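Neues von der Tennisabteilung

Ihr Lieben, was war das bitte für ein Herbst! Unsere zweite Damenmannschaft hat in Kurkdale tatsächlich den Aufstieg klargemacht, und ich bin immer noch heiser. Suha Sleiman lag im letzten Einzel schon mit einem Satz hinten und hat dann zwei Matchbälle abgewehrt (ich konnte kaum hinschauen). Etwa 40 Leute standen am Zaun, so viele hatten wir auswärts noch nie dabei!

Im Mai geht es dann eine Klasse höher weiter, gleich zum Auftakt gegen Plirkport.

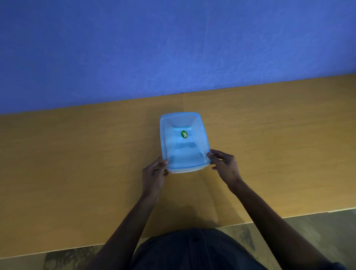 Bis dahin trainieren wir in der Halle, Ilham Goh übernimmt wieder die Jugend. Wer noch mitmachen mag, schreibt mir einfach kurz, Schläger zum Ausleihen sind da.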